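Planning the Second Handheld Station at Willulport: A Small Gallery

Welcome, and thank you for stopping by our page again! When we started pricing a second station for the Norkdale room last September, I promised Saimi Vainio I would put up a few pictures of the work at hand, so that people signing off on the money could see where it goes. It took me longer than it should have (it always does), but there are 2 here now, and I have tried to keep my notes short -- which, as Joar Nordin will tell you, does not come easily to me.

The quote we are working from covers the table, the rails, the stands, and two pairs of handheld grippers. Ognjen Golob asked us to price the cables as their own line this time, and I have come around to thinking he is right. They get left out of everybody's first draft.

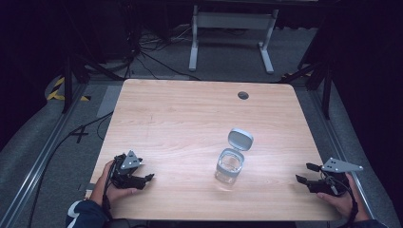
Both grippers at the table, with a small clear container, lid up, between them.

I like to show this view to people who think the grippers are the whole budget. Look at the rails, the stands, and the cable on the carpet -- all of that has to be bought, delivered and put together by somebody, and we have set aside 5 days for the assembly alone. Archie MacKinnon measured the room for a second table and says it will fit if we leave the walkway on the curtain side as it is.

The next one is much closer in, and it is the picture I would bring to any talk about spare parts. The pads on the fingers have frayed edges and torn fibers, and pads are exactly the sort of small purchase that slips off a list. We have written in 18 sets for the year, and I would sooner have a few left over in a drawer than wait on a delivery from Drandau.

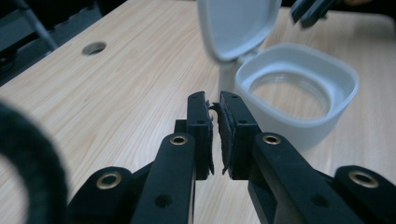 Can we order the second station now and add the spares later?
You can, but the supplier only gives us the bundle price when spares are on the first order, so we suggest putting both on one request and sending it to Saimi.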